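Home | News | Community | Notices | Events | Contact

Allville center sorts donated snacks ahead of welcome packs

The Allville Community Center has begun sorting single-serve snacks donated for its winter welcome packs, the center announced on 13th January. The packs are given to households that have recently moved to the district and to residents returning home after a stay in the hospital.

A total of 317 individually wrapped items were received through the appeal, which was opened to residents, local businesses and the families of children enrolled in the center's after-school program. The donations include grain and seed bars, dried meat snacks and other small packets that can be stored at room temperature.

Sorting is being carried out in the center's exercise room on Doolan Street while new flooring is laid in the main hall. Items are checked one at a time and placed in containers lined with plastic bags, which can be lifted out and tied when full.

"The work is simple, but it has to be done with care," said Brodie Quinlan, who manages community programs at the center. "Each item is looked at for a sound wrapper and a date that gives the household a reasonable time to use it. Anything we are unsure of is set aside and looked at again at the end of the session."
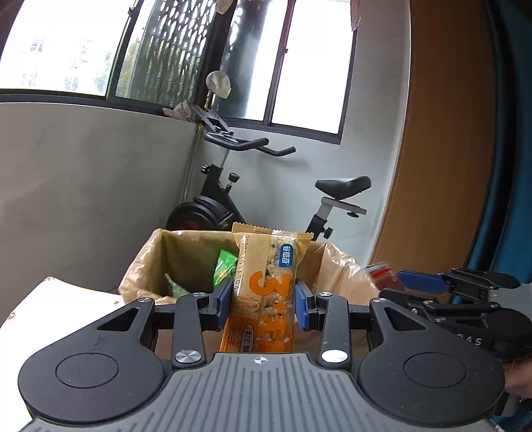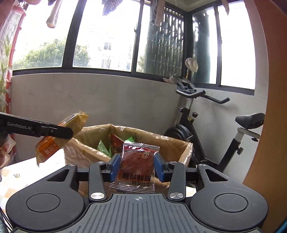
Snack sorting at the Allville Community Center: a grain and seed bar, first picture, and a packet of original-flavor meat jerky, second picture.

Many of the donated items carry labels in languages other than English. The center has asked residents who read those languages to help prepare a short printed card for each product, giving its name and main ingredients in plain English. The cards will be placed in the packs beside the items they describe.

Shahzad Rajput, who coordinates the labeling work, said the cards were introduced after comments received last May. Several households reported that they had been pleased with the contents of their packs but could not tell which items contained meat, nuts or sesame.

"A family should be able to open the pack and know what each thing is," Rajput said. "That matters most where there are allergies or where people do not eat certain foods for religious reasons. We now keep meat products apart from the start and ask on the request form whether the household would like them."

The center plans to prepare 45 packs in the first round. Each will hold a selection of snacks together with tea, a printed guide to local services and a bus timetable. Households that ask for a pack without meat will receive additional grain bars in place of the jerky. Packs for families with young children will be made up separately, and hard or very small items will be left out of them.

Dekwood, the Allville packaging supplier, has provided 154 flat cardboard cartons for the program. Those not needed in the first round will be kept in the center's storeroom for later use. A grant of $725 from the Proluten Neighborhood Fund will cover printing and the cost of delivery to residents who are unable to collect their packs in person.

Residents who wish to add to the collection may leave items at the front desk during normal opening hours. The center can accept sealed, individually wrapped snacks with a legible date. It cannot accept home-baked goods, opened multipacks, items that must be kept cold, or products containing alcohol. Donors bringing larger quantities are asked to call ahead so that space can be set aside.

Exercise classes normally held in the room have been moved to the upper studio until the sorting is complete. Class times are unchanged - members with a current booking do not need to make a new one. The exercise room will reopen for general use once the first round of packs has been sent out.

Requests for a welcome pack can be made at the front desk or through a district health visitor. Applicants will be asked for the number of people in the household, any food allergies and a preferred collection time. Proof of income is not required.

Recent items
Main hall flooring: revised room list
After-school program: spring enrollment
Doolan Street parking during hall works
Upper studio timetable
Call for readers to help with product cards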